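Besteckkorb Belitz, Drahtgitter schwarz

Freistehender Korb für Besteck, Essstäbchen und Kochlöffel. Offenes Gitter aus dünnem Metalldraht, Oberkante leicht ausgestellt, vier Füße an den unteren Ecken. Hohe, rechteckige Form für die aufrechte Lagerung; lange Teile stehen über den Rand hinaus.

Technische Daten
Material: Stahldraht, pulverbeschichtet
Farbe: Schwarz matt
Höhe: 20 cm
Grundfläche: 8 x 8 cm
Gewicht: 400 g
Verpackungseinheit: 6 Stück

Reinigung
Von Hand mit mildem Spülmittel. Nicht für die Spülmaschine geeignet. Keine Scheuerschwämme verwenden, Beschichtung kann beschädigt werden.

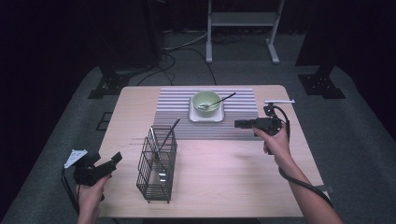
Aufstellung auf ebener Fläche. Nasses Besteck vor dem Einstellen abtrocknen. Sehr schmale Teile können durch das Gitter rutschen; hierfür ist die Bodeneinlage Tadgate separat erhältlich.

Lieferumfang: Korb ohne Inhalt. Tischset, Geschirr und Besteck gehören nicht dazu.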